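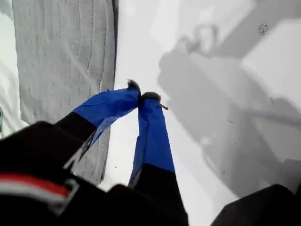
Feet up, long way down. February.

Test drove the Veltik this morning and I've been arguing with myself ever since, so I'm putting it all down before I talk myself into something daft.

First off, it's a lovely thing to look at. The dealer in Itby had it parked by the window in that deep green and I was half sold before I'd got my coat off. Then I sat in the back. Oh dear! I'm not tall, and my hair was brushing the lining, and when I leaned forward to do up the belt I bumped my forehead on the seat in front. The salesman said most people only use the back for shopping. Well, I don't. I've got two teenagers who are all knees, and they'd be at each other before we reached the ring road.

The boot is better. They quote 394 litres, and I got the pushchair we keep for my sister's little one in there with room for a bag beside it (I'd brought it along specially and felt a right fool wheeling it across the forecourt with nobody in it). The lip is high, though. Lifting the dog over that every day would do my back in.

Driving it was great fun, I'll give it that. Light steering, nice big mirrors, and it pulled away from the roundabout like it meant it. A bit of road noise on the dual carriageway, but my old Trirance drones like a fridge so I'm hardly one to complain. The screen annoyed me. It took 4 presses to turn the heated seat down, and by then I was roasting.

Then the insurance. I rang from the car park and they wanted 674 pounds for the year, which is a fair jump on what I pay now. I asked if that was with the no claims and she said yes, that was with the no claims. Hmm.

I had noodles at Tiêu afterwards and wrote the pros and cons on the back of the brochure. The pros were mostly the colour.

The Trirance goes in for its MOT next month and it'll want front tyres at least, plus whatever that clonk is when I turn left. If it's only the tyres I'm keeping it another year. If it's the clonk as well, I'll ring the dealer and ask about the estate version, and I'm taking the kids to sit in the back of that one.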